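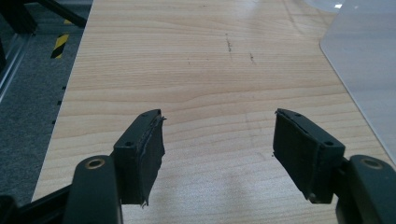
Ticket 767 -- Grulleo hand grippers, pads fraying
Site: Didlow packing room
Status: open
Raised by: Ulla Savolainen

Right, me again. The lining on the finger pads is going ragged, with little threads sticking up at the tips, and I'd like it looked at before the next batch of recordings. We do 200 grabs a shift with the clear plastic boxes now, and by the afternoon I'm squeezing much harder than I was in the morning. My thumbs know all about it!

Tried so far:
- wiped both pads with a damp cloth, no change
- trimmed the longest threads, fine for a bit, then worse
- swapped left and right grippers, same slipping on the box wall
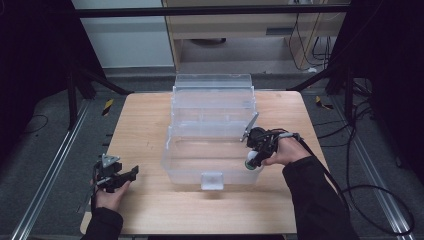

Page last changed: Jun 9, 2022

Update from me. Saarela rang back and said new linings are on order, 20 sets, and to carry on with the old ones until they turn up. Fine, but could somebody please change the target in the meantime? It was set in January, when all of us still packed by hand and showing the arm how to do it was a half-hour job after tea. Now it's most of my day and the packing numbers haven't moved to match. I do like the work (more than I expected to -- you start noticing how you pick up a box, which I'd never once thought about) but it is slower, and it's a different sort of tired.
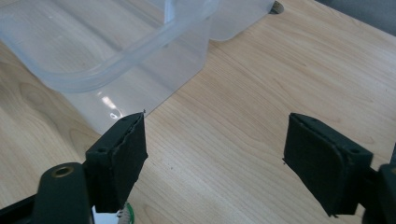
I've also asked whether we could swap over every hour, the way the Jandby lot do, so the same pair of wrists isn't at it all shift. Two people on the line have said they'd learn it if they were shown properly and kept their grade.

Still to do:
- fit new linings, then rerun the slip check
- answer about the target, please
- leave this ticket open until both are done

Ulla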